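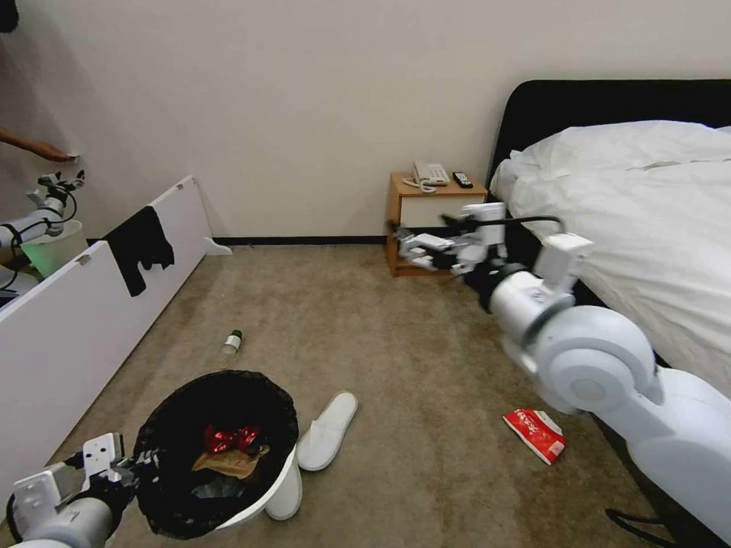

Do I have to strip the bed and empty the bin before I go?
No, leave the bed. Rubbish is a help though - wrappers, snack packets, anything on the carpet, in the bin please. It's got a black bag in it so just drop things in, we tie it up after. Slippers are throwaway, bin those too.

What about bottles?
Any bottle, cap on. Half full is fine, we pour it out.
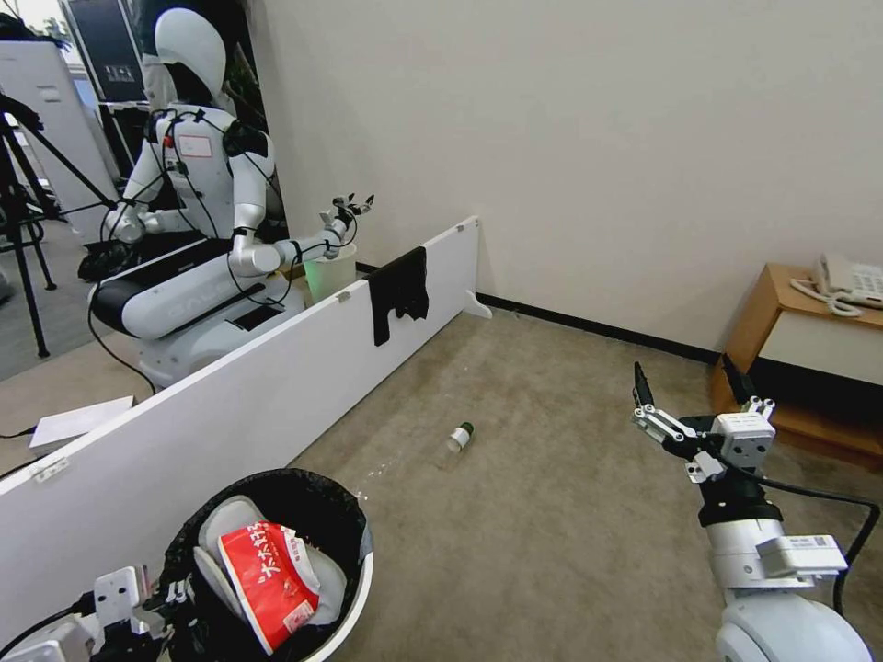 Glass ones by the door pls, not in the bag.

Can I ring reception from the room?
Yes, dial 6. Outside calls go thru the desk, ask for Kelly.

Left something behind?
Ring us. We keep things 2 weeks, then they go - chargers mostly. Posting is extra, Gilmar will tell you how much.

Late check out?
Ask the night befor. Not in August, sorry.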